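The long life of the family computer

My mother kept the warranty card for our first computer in the biscuit tin with the birth certificates, which tells you what it cost her. It was a beige thing from a shop in Breltoston, and it lived in the dining room under a crocheted cover for eleven years. We did our homework on it, Dad did the footy tips on it, and when it finally went out to the kerb one Saturday, Mum stood at the window and watched until somebody's ute took it away.

I've been thinking about that machine a lot lately (more than is healthy, my husband says), ever since my own tower started grumbling and I had to decide whether to mend it or replace it. A new one of the sort I'd want was $1172. Mending it came to $76, plus an afternoon.
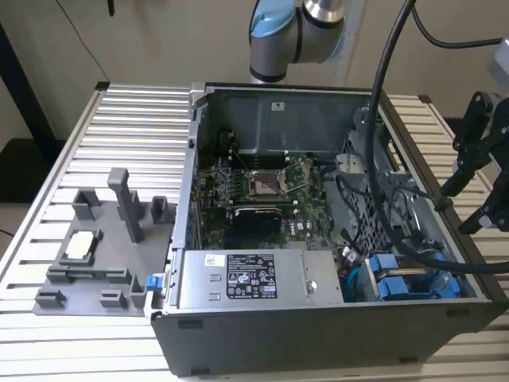 Home & Household Desk

Now, I'm no technician. I can change a tap washer and I once rehung a door, badly. But a desktop is a friendlier creature than people suppose, and far friendlier than a laptop, where so much is glued down or soldered these days. The side comes off, and there are the parts, most of them held in by screws or a clip, many of them made to be swapped by whoever happens to own the thing. I put in more memory and a new drive, and gave everything a gentle dust with a paintbrush I'd been saving for the skirting boards.

Arnel Lacson, who ran the repair counter at Mac Giolla for years, talked me through it over the phone and was very patient about my vocabulary. He reckons most of the towers people brought him had plenty of life left in them, and that what had worn out was usually the owner's goodwill.

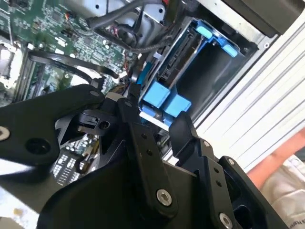 Deb wrote to us after last month's column to say she disagrees with the whole business. She spent three weekends and a fair bit of money keeping an old Vidau going for her kids, and in the end she bought a new one for $975 and wished she'd done it in September. "My weekends are worth something too," she said, and I can't argue with her.

There's a point where loyalty turns into stubbornness, and I suspect it sits in a different spot for each of us. My neighbour's Druniden is 10 years old and does nothing but recipes and the crossword, and I'd be sorry to see her talked into anything newer.

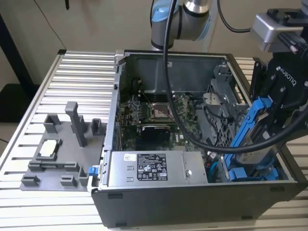 What I'd say, if you're wavering, is to make a cup of tea and write down what you use the computer for before you look at a single catalogue. My own list was letters, photos, the banking and a card game I'm not proud of. Then back up the photos, whichever way you're leaning, and do it tonight while you remember. Mum lost a whole Christmas at the lake off that old beige machine, and she still brings it up.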